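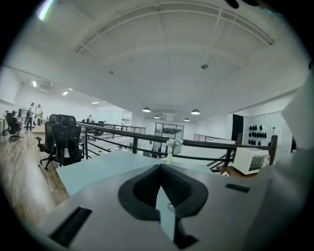

Daniyal Chaudhry told me I'd be bored by lunchtime, that a robotics open day is a lot of people standing near a laptop waiting for something to reboot, and that if I wanted to see a robot drop a cup he could do it for me at home for free.

Well, I went anyway! And I stayed until they started stacking chairs.

The open day was at Pulledent, up on the mezzanine level of their building in Flustdale. I'd signed up back in January and then forgotten all about it until the reminder came. It's an ordinary working office with desks and white boards and people walking around with bags on their shoulders, which threw me a little (I was picturing a factory, with yellow lines on the floor). They'd put white flowers on the blue table up there, very nice touch.

The part I'd come for was the hand-held gripper. You don't drive it with a joystick or anything like that, you just hold it and do the chore yourself, and the camera on it records the whole thing from the gripper's side. Pick up the sponge, put it down, pick up the spoon, put it in the cup. Later on somebody cleans up the recordings and they go into training for an arm. Elfriede Thiele ran our group, and she said the hardest thing to get out of visitors is slowness. Everybody snatches. I nodded like I was not going to snatch, and then I snatched.

My first try was a plastic cup and I squashed it. The pads are black rubber with a ribbed inside, shaped like a wide V, and they grab a lot sooner than you think they will. What you have to do is come in a bit low, let the V sort of find the cup, and close your hand like you're holding a bird. It took me four goes. Elfriede was very patient and also definitely laughing.

Then we did spoons. Spoons are awful. A spoon lying flat has no sides! I kept chasing mine toward the edge of the tray and a kid of maybe ten next to me got his on the first pass and asked if he could do the hard one now.

They keep a running tally of usable recordings on a sheet by the stairs. It said 1781 when we came in, and the goal is 4000 by July. One of the staff told us that 721 of those were all the same job, folding a dish towel, and that the towel job still isn't good enough. I asked what "good enough" meant and got a long answer about corners that I mostly followed. Towels look different every single time you put them down, I guess is the short version.

After lunch (sandwiches, fine, the egg ones went fast) we got to see an arm do the cup task by itself. It's called Jadoon, and it is SLOW. It leaned over the cup, stopped, leaned a little more, and you could feel the whole room leaning with it. Out of 13 tries it missed two, and both times it closed on nothing, lifted the nothing very carefully and set it down in the right spot. I've never felt so much for a piece of equipment.

I did ask whether any of my recordings would get used. Elfriede said the squashed cup might, as a bad one, so that's my contribution to science.

A few practical things if you're thinking of going to the next one. Parking at Traltgate is easier than parking in Flustdale and the walk is fine. Wear sleeves you can push up, mine kept flopping over my wrist. Go to the morning group if you want a longer turn, because the afternoon filled up with families and we were down to a couple of minutes each. And if they offer you the dish towel, take it, I chickened out and I've been folding towels funny in my own kitchen ever since.

Daniyal is coming with me next time. He says it's for the sandwiches.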